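Tormod Lunde has sold stone for most of his working life, and he would like you to stop calling it an investment.

I had gone to Burlow with a simple question. Why does a slab of rock cost what it costs, and who gets the money? Lunde, who left the Rantala yard last April and now inspects counters for a fee, agreed to talk as long as I didn't expect him to be polite about the trade. I was ready to be sceptical about him too. A man who charges to look at other people's kitchens has his own reasons for telling them they were badly served.

"Sure, I make money off it," he said when I put that to him. "I charge 200 dollars a visit. You can decide if I'm any worse than the guy who charged you for the sealer."

The sealer is where he starts. Most showrooms offer some kind of protection plan, and the one he knows best was sold for $699. For that, the buyer got a coat of sealer, a bottle of spray, and a booklet. Lunde read the booklet.

"It covers stains if you report them inside 30 days and if you used their spray and if the stain isn't from acid. Well, what do people spill in a kitchen? Lemon juice. Wine. Tomato sauce. On marble that isn't a stain, it's an etch. The acid has eaten the polish. Sealer doesn't stop that and it was never going to."

I asked whether the salespeople knew this.

"Some did. I did, and I sold it for years." He didn't look very sorry. "You'd say 'protected' and let the customer fill in the rest."

Then there are the names. Lunde claims that the same block can be sold under several names, depending on which yard it passes through, and that the prettier the name, the harder it is to compare prices. I said that sounded like something a buyer could clear up with one phone call. He told me to try it. I called two places in Plustley that afternoon with a photo of a gray slab and was given two different names and two countries of origin. That proves less than he thinks it does, as either clerk might have been guessing from a bad photo. Still, both of them sounded very sure.

He is hardest on the word "natural." Buyers hear it and think it means strong, he says, or clean, or somehow honest. Some slabs are filled with resin and backed with mesh before they ever reach a showroom, and he has no quarrel with that. His quarrel is with being told it never happens.

"Ask if it's been filled. If they say no, ask them to put it on the invoice. Watch how fast the answer changes."

What about the veins? I had always been told to worry about them, and here he surprised me a little. Color by itself tells you next to nothing, he said. A line of rust or white can be perfectly sound. He wants people to run a fingernail across it, look at it from low down with a lamp on the far side, and find out where the cutouts will go before anyone signs. A sink corner set on a weak line is asking for trouble.

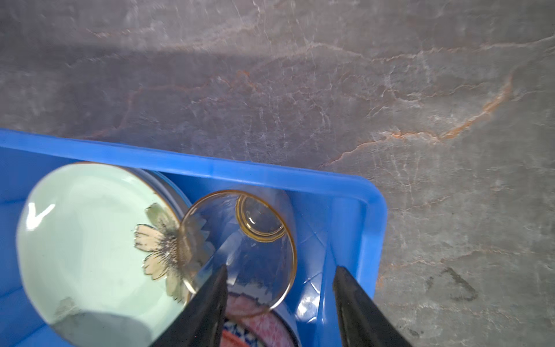 Gray marble with a rust-orange vein running across the counter.

"People fall in love with the orange bit," he said. "Fine. Fall in love. Then go get a lamp."

I asked about Notico, the phone app that says it can grade a slab from a snapshot. Lunde laughed for some time. He had tried it on his own bathroom floor, and it gave the floor a high score. The floor is vinyl. I haven't been able to repeat that result, and he no longer has the screenshot, so take it as a story.

His own advice has a weak point, and I told him so. If most of the price is talk, why would anyone pay him to come and talk some more? He thought about it while he put his coat on.

"If your counter cost less than $1,000, don't. Wipe it down, use a cutting board, forget about it. If it cost up to ten times that, maybe have somebody look who isn't selling it to you."

And what does he have at home?

"Laminate," he said. "It came with the house. There's a burn by the stove and I put the toaster on it."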